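Workshop Tips: Opening Up an Old Desktop Tower

Before a used office tower goes to a new home or to the recycler, it should be opened and gone through. These are the steps we use at the Wultalport workshop. They apply to most black metal towers from the years when cases had blue plastic latches inside.

Getting ready

Shut the computer down, switch off the power supply at the back if it has a switch, and pull the cord. Press the front button once and hold it for a few seconds. Take out every other cable too, including the little adapters that get left in the USB ports.

Lay the tower on its side on a firm table, with the removable panel facing up. A metal table is fine as long as the computer is unplugged. Take off the panel and put it somewhere it won't get stepped on.

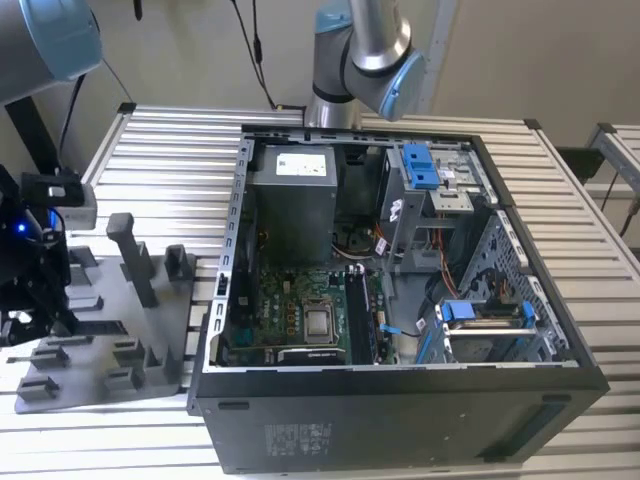 Page last changed 6/18/22 by Abilio Ibarra

With the tower flat you can reach everything without holding the case steady. The power supply is the gray box in the upper left corner. Leave it closed. There is nothing inside it worth fixing at home, and the parts in it can hold a charge.

Take a photo of the inside before you unplug anything. Orange, red and yellow wires all look obvious until they are out of the case. If a plug has a clip, press the clip and pull on the plug itself. Pulling on the wires loosens the pins.

Dust

Use a soft paintbrush and a can of air. We buy the Curnero brushes, 2 inches wide, and keep one for electronics only. Start at the top and work toward the vents so the dust has somewhere to go. Hold the fan blades still with a finger while you blow air on them. Keep the can upright or it will spit liquid.

A vacuum cleaner is good for the floor afterward. Keep it out of the case.

Don't lift the processor to clean under it. If the cooler is off and there is old paste on the metal square, wipe it with a lint-free cloth and a little rubbing alcohol, with the processor still locked in its socket. Put fresh paste on when the cooler goes back. 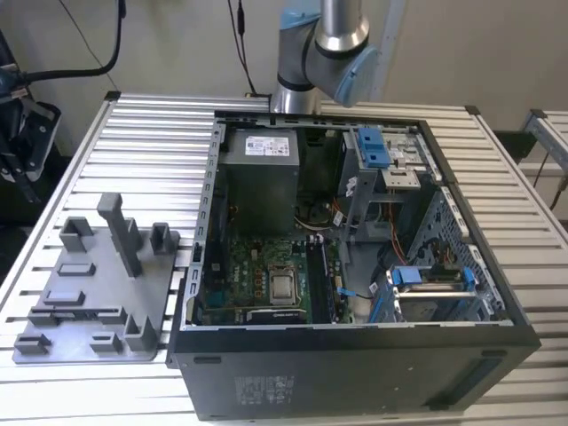

What should I do with the hard drive before giving the computer away?
Copy off what you want to keep, then take the drive out and either wipe it on another machine or hold on to it. Write the date and the owner's name on a piece of masking tape and stick it to the drive. Keep it in a padded envelope.

Latches and drive cages

Blue plastic inside a case usually marks a part you are meant to move by hand. Squeeze or slide it and the drive comes free. If it won't move, look for a cable still attached at the back of the drive. Old plastic gets brittle, so don't use a screwdriver on it. Demetrio Moya keeps a Fimley parts drawer of spare clips and will mail one out if you send him the model number.

Some cages swing up or lift out. Unplug the drives first. 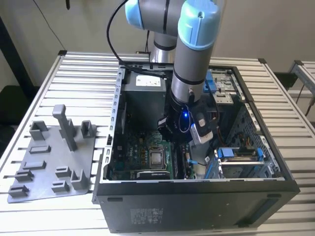
Closing the case

Push each memory stick down until both ends are seated. Check that no wire is lying against the fan. Compare with your photo, then look over the table for leftover screws. We keep ours in a Poduval tin, sorted by thread.

Slide the panel on, stand the tower up and plug in only the monitor, keyboard and power for the first start. If it beeps and shows nothing, unplug it and reseat the memory.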